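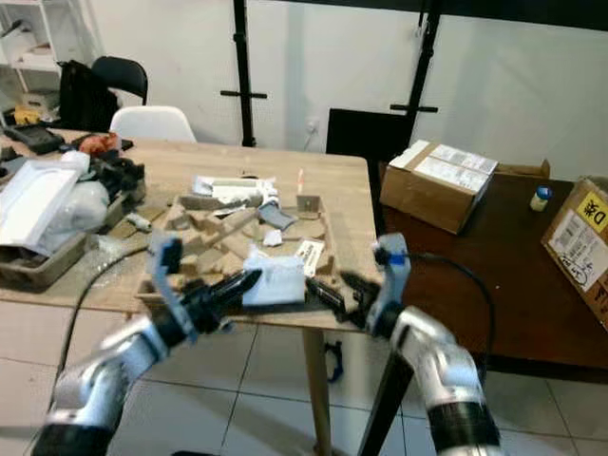
Section 4: Setting Up the Gullness Dehumidifier

Before you plug it in

1. Stand the unit upright for 30 minutes after unpacking. If it was shipped or carried on its side, leave it standing overnight.
2. Pick a level spot with 21 inches of clear space on the side with the air outlet.
3. Check that the bucket is pushed all the way in. The Bucket light stays on if it is not.

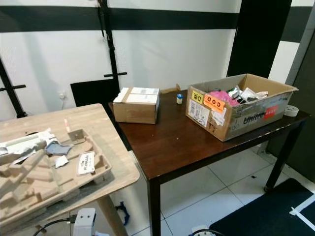

Jarmila Mikuš
Technical Writer, Plurnach Home Products
Revised Oct 9, 2018

This section covers model 842 only. Owners of the older Dafis unit should use the booklet that came with it -- the drain fitting is different.

Fitting the drain hose

4. Unplug the unit and take out the bucket.
5. Unscrew the drain cap on the back panel and pull out the rubber plug. Keep both.
6. Screw the hose on by hand until snug. Do not use pliers.
7. Run the other end to a floor drain. The hose must slope down the whole way.

CAUTION: Do not run the hose outdoors in freezing weather. Ice will block it and water will back up into the unit.

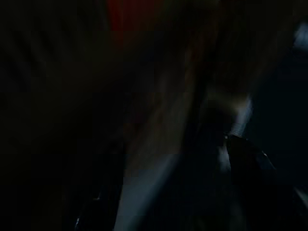

If the hose has to cross a doorway, tape it flat along the sill and check it for kinks. Put the bucket back in even when the hose is connected. The unit will not start without it.

First run

8. Plug the cord straight into a grounded wall outlet. Do not use an extension cord.
9. Press Power, then set the humidity to 50 percent.
10. Close windows and doors. A damp basement can take several days to come down, longer from May on.

Note: The fan keeps running for a few minutes after the compressor stops. This is normal.
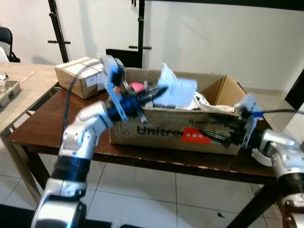
How often should the filter be cleaned?

Every two weeks while the unit is in daily use. Slide it out, rinse it under lukewarm water and let it dry fully before putting it back. Replacement filters are listed under part 186.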